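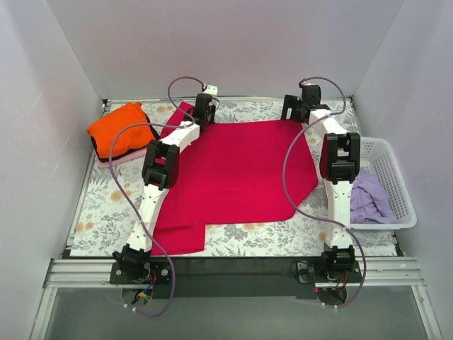 The planner is fine, Olga Campos says, it's the clock that's wrong, and she's said so since January and could somebody please write it down this time.

Written down, then. Two arms, two computers in the early version, two ideas of what time it was. The difference was 11 milliseconds on a good run. You wouldn't think a shirt would care. A shirt cares a lot, if one hand is pulling on it and the other hand believes it's still 11 milliseconds ago.

Tools & Making > Software > Long reads > The fold problem

I went to Endmont to see folding. Mostly saw people reading logs. Prilau has the first floor of the old Goicoechea building, windows on one side, a kettle that trips the sockets if the big screen's on. They write software for two-armed cloth handling. They don't make arms and will tell you so quickly, before you've got your coat off. Arms come in a box. What comes out of Prilau is called Multer, and Multer is the bit that looks at a heap of fabric and decides where to put its fingers.

Or tries to. On the table when I got there, something big and crimson, spread wide, a gripper at each of its top corners. Purple cloth in a basket off to the right. Folded things piled at the back left, orange on top. Under it all a floral table covering, grey leaves and thin stems with the odd orange bloom, the kind my aunt had.

I asked about the covering. It was the first thing I asked and it turned out to be a proper question, which never happens to me.

Segmentation, said Bonifacio Lozano. Telling cloth from not-cloth. On plain white it's nearly free. A red thing on white, a child could write it, threshold the colour and go home. Put the same red thing on a pattern and it's still easy, because red. Put a white thing with flowers on a white table with flowers and the model loses its mind. It finds edges everywhere. It once picked a corner that was a petal, and the gripper closed on tablecloth, and the planner carried on with great confidence for the rest of the fold.

"That's the one I think about," Lozano said. "Not that it missed. That it had no idea it had missed."

So most of last year's work, the unglamorous part, went into Multer knowing when it's lost. There are three pieces and I'll do them in the order I was shown, which isn't the order they run in. Sorry.

THE GRIP CHECK

After the fingers close, the arm lifts a tiny amount and the software compares what it expected to see with what it sees. If the mask of the garment moves with the finger, good. If the mask stays put and the finger goes up alone, you have a handful of air, try again. Simple. Took months. The trouble is that the arm is in the way of the thing it's checking. Forearm, elbow, cable, all of it sits between the lens and the cloth, and on a wide garment both arms are leaning over the fabric at once.

They used to paint the arms out using the joint angles. You know where every joint is, you know the shape of each link, so you can mask the arm to the pixel. Except the cables. Nobody models the cables, they hang how they like. For a while the cable across the middle was being read as a seam, and Multer would very politely fold along it.

The cure is dull. A second small network that only learns cable, trained on 300 images labelled by hand over one bad fortnight. Campos did 119 of them herself and doesn't want to talk about it. There's a print-out of one pinned over the sink.

THE SHARED CLOCK

Back to the milliseconds. When two arms hold one piece of cloth they're joined, like two people with a sheet. If both move to plan and the plan's good, the fabric hangs between them with a bit of slack. If one's late the slack goes, the cloth tightens, and something slips. Usually the hem.

First version ran each arm from its own process and sent them targets over the network. Each arm did its own smoothing. So each arrived in its own sweet time. On a logged pick it all looked lovely, both arms hit every target. It's just that they weren't hitting them together. You had to lay the two logs over each other to see it and the tool for viewing logs only opened one at a time.

Read that again if you build tools for a living. The bug was in there for weeks and the viewer couldn't show it.

What they do now: one process, one trajectory, both arms as if they were a single machine with twice the joints. Planning is slower. The search space gets horrible. But the gap between the grippers is something you can write a limit on, a straight line in the config, and the planner simply won't return a path that breaks it. Campos pulled it up for me. The line is commented with a rude word and her initals.

And the viewer opens two logs.

She'd still like a hardware trigger for the camera. The frames are stamped when they reach the computer and not when they're taken, so perception is looking at slightly old cloth. Fine when nothing's moving. Less fine mid-drag. That's the January complaint, in full. It has a ticket. I saw the ticket.

We use cookies to remember your reading preferences and measure how our articles perform. Accept all / Manage choices

THE PLAN ITSELF

This is where I expected the clever stuff and there's less of it than you'd hope. Multer doesn't simulate cloth. They tried, it was too slow and wrong in interesting ways. What it has is a short list of moves. Pick here, pick there, lift, drag, lay down. Each move has a check before and a check after. The learned part proposes where to pick; the list decides what's allowed. Lozano calls it a toddler in a harness. Campos calls it a state machine and would like him to stop.

Spreading comes first and spreading is most of the day. Folding a flat thing is easy, you could script it. Getting it flat is the job. The sleeves are the worst of it: you've got a nice broad body lying smooth and then one sleeve shooting off under an arm where the camera can't see the end of it. The planner has a choice. Move the arm and look, which costs time, or guess. It used to guess. Now there's a cost on not knowing, so if too much of the outline is hidden it backs an arm out of the way for a look before commiting to anything.

I watched this happen. It's a funny thing to watch, a machine stopping because it isn't sure. I kept thinking it had crashed. You get used to it by the third garment or so.

There's a number everyone there knows, 258. That's the count of test folds in the regression set, recorded runs with every camera frame and joint angle kept, and any change to Multer gets replayed against the lot before it's merged. You can't replay contact, obviously, the cloth in the recording won't respond to your new idea. But you can ask the new perception what it would've seen and the new planner where it would've gone, and you can look at every place it disagrees with the old one. A person looks. Takes a morning. Lozano thinks this is the best thing they've built and it's basically a folder and a script.

He's maybe right. I asked what he'd tell a team starting out and he didn't mention models at all. Record everything, make it easy to open. Name your failures, too. They have a page of them on the wiki, petal, seam, tablecloth, late left, late right, ghost sleeve. When a run goes bad you tag it. If it hasn't got a tag yet you have to invent one before lunch, house rule.

Ghost sleeve is my favourite. The outline model has seen so many tops that it will complete one for you. Give it a garment with a sleeve tucked under and it draws the sleeve where it ought to be, and the planner reaches for it, and there's just table. They've turned that down a lot but not off, because half the time the guess is useful, it tells you where to look. Campos wants the guessed parts of the outline drawn in a different colour on screen so a human can tell. Currently guessed and seen are both green. Also a ticket.

Things I didn't get to: speed. They wouldn't give me a figure for a full fold and I stopped asking, it varies with the heap and any number would be the good one. Towels, which they say are solved, in a tone. Socks, which they won't discuss. Whether any of it runs on somebody else's table under somebody else's lights. It's been tried at one other site and the colours came out different enough that the cable network stopped finding cables, so for an afternoon it was folding along them again.

Left at five. The merge queue had two changes waiting and the kettle had gone off again with the screen. Campos was overlaying two logs, left arm and right arm, dragging one along till the peaks matched, and reading out the offset to Lozano, who was typing it into the ticket.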